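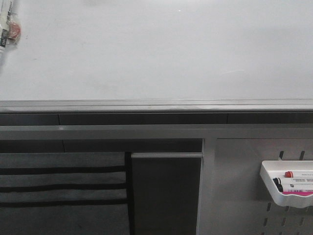
Flavilley Picture Book Text Set

Read-aloud transcripts of children's picture books, with author notes on where each story is set. Each record holds one book. There are 734 records in 21 files.

Fields
book_id: short text code
setting: place named by the author
note: author's remark on family or hometown sources, may be blank
pages: list of page texts

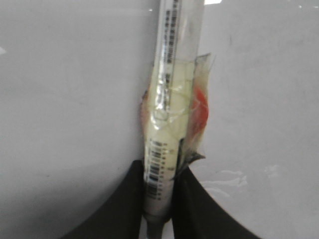

Nwosu Children's Reading Group, Data Team

Page texts were typed by hand and checked by a second reader. Line breaks follow the printed page. Notes longer than 220 words were trimmed at the last full sentence.

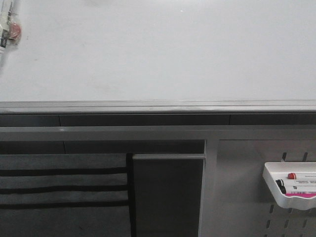 Known issues
Rhyming books have uneven punctuation. The setting field mixes towns and states.

Contact: Hanne Kallio, Musa Ogunleye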